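Bench notebook, Wokthorpe workshop, October
Open day, arm 2, table-clearing demo

Doors at ten, first visitors through at four minutes past, and the arm chose that moment to lose its home position. Restarted the controller behind a cheerful expression. Nobody seemed to mind, because the kettle was near the door and the arm was not.

Setup as agreed at the Wirstead planning call: wooden table, clearing task, wrist camera shown on the big screen so people could see what the arm sees. Lighting from the overheads only. I had wanted the blinds down, was told it would look unfriendly, and spent the morning watching the sun creep across the table towards all our shiny things.

Run numbers carried on from the rehearsals, so the first public run was 177. The policy is the one trained on the Itura set with the latest batch of 50 teleoperated runs added. I had argued for keeping the older weights for the open day on the grounds that I knew all their bad habits. Lost that one too.

Run 177. Reached for the carrot, got the carrot, held it up for an unreasonable length of time and then put it in the clear box. Applause. A small boy asked if it was going to eat it. Foil picked up at the second attempt. Stopped the run by hand when the wrist started tilting towards the plate at an angle I didn't care for.

Reset the table and went straight into 178, mostly to stop myself giving the speech about data collection again.
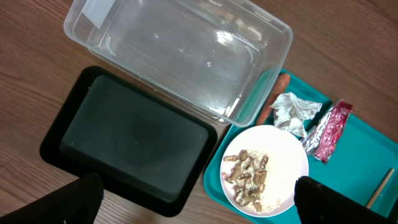

Run 178, wrist view. Empty containers, laden teal tray, right finger over the edge of the plate.

Two things to take from that view, both for whoever does the next layout. First, the clear box and the teal tray are overlapping, with the carrot tucked partly under the rim. Fine for a person, who would just shove the box over. The arm has no concept of shoving the box over. Secondly, look at the glare on the right-hand side of the box and along the lower rim. The wood grain comes straight through the floor of it as well, so as far as a depth estimate goes we might as well have asked for the carrot to be placed in a rumour.

What 178 did: went for the red wrapper first, dropped it on the table, went back for it, and got it into the black tray. Left the wooden stick alone completely. Then it hovered over the plate until the timeout. A woman from one of the packaging firms said it looked like her husband at the sink, which got a bigger laugh than anything the arm managed all day.

Afternoon was calmer. The Štefanec gripper people came by with their questions, mainly about finger wear and whether we had tried anything stiffer. We have, and the notes are in the other book under the cracked-egg business. They were polite about the controller. They had clearly heard about the controller.

Questions from visitors worth keeping:
Can it tell rubbish from food? (Not reliably. It goes by what it was shown.)
Why is it so slow? (Speed cap for the open day. Also it is slow.)
Does it wash up? (No.)
How much does it cost? (Sent them to the front desk.)

To do before the next demo:
-- Leave a clear gap between box and tray. Mark positions on the table with tape.
-- Swap the clear box for an opaque one, or at least try it and compare.
-- Blinds down. I will not be argued with a second time.
-- Record some stick pickups from awkward angles.
-- Find out why homing fails on a cold start. It has done this at Wirstead as well, so I can't blame our floor.
-- Decide what the arm is meant to do with a plate that still has food on it. I asked three of us and got three answers, mine included.

Packed up at half past four. Logs for both runs copied to the shared drive. The visitor book has one comment in it, which is "nice biscuits".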